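**Clear desk and data walk-round – Narness office, November**

I do this twice a year with a clipboard and a mug of tea, and I've typed it up the same evening for once. Ticks are fine, crosses need someone to do something, and my grumbles are underneath.

## Front desk and post

- [x] Visitor book is the tear-off kind, so nobody reads who came before them
- [x] Screen turned away from the waiting chairs
- [ ] Post tray emptied by 5 pm

The tray had 40 letters in it when I went past, most of them opened and face up. I know it's been a busy month! But a few had home addresses and bank details showing through, and anyone signing in could have read them. Can we please use the lidded box we bought last spring? It's under the counter with the Christmas lights on top.

## Paper files

- [x] Cabinets locked, keys in the key safe
- [x] Komow shredding sacks sealed and collected
- [ ] Old customer forms past their keep-until date cleared out

I found 160 forms from the Cropper mailing list in the bottom drawer, and they should have gone at the end of summer. Some people on them had asked us to delete their details, and we did it on the system and forgot the paper (me included – I signed that one off). They're in a sealed sack now, waiting for the next pick-up.

## Screens and passwords

- [x] All laptops lock themselves after 4 minutes
- [x] No passwords on sticky notes, hooray
- [ ] Leavers' logins switched off on their last day

Two logins were still live in Zinbridge, our bookings system. I checked the access log and there's nothing in it after the leaving dates, but I've written it up in the incident book anyway. I'd much sooner have a dull entry in there than a gap.

## Email

- [x] Warning pops up when you write to someone outside
- [ ] Group mailings sent through the mailing tool and not by hand

The newsletter goes to 500 people and last month's was very nearly sent with the whole lot in the "To" box. It was spotted in drafts. Please, please don't paste the list into an ordinary email, even when the tool is being slow.

## Old equipment

- [x] List of kit matches what's on the shelves
- [x] Drives wiped or destroyed before anything leaves the building
- [ ] Certificates filed with the list

The certificates exist, they're just in my inbox. I'll print them and put them in the blue folder before the next walk-round. If you've got a work phone or memory stick in a drawer at home, bring it in and I'll add it to the list.

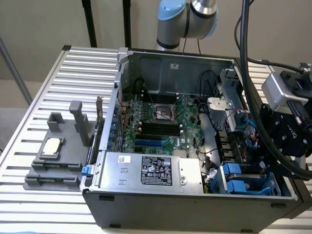
Could we have the post tray moved behind the counter as well as the lidded box? I cover the front desk at lunch and I can't keep an eye on it from the phone. Also, I've got an old memory stick at home with the Cropper labels on it, so I'll drop that in with you.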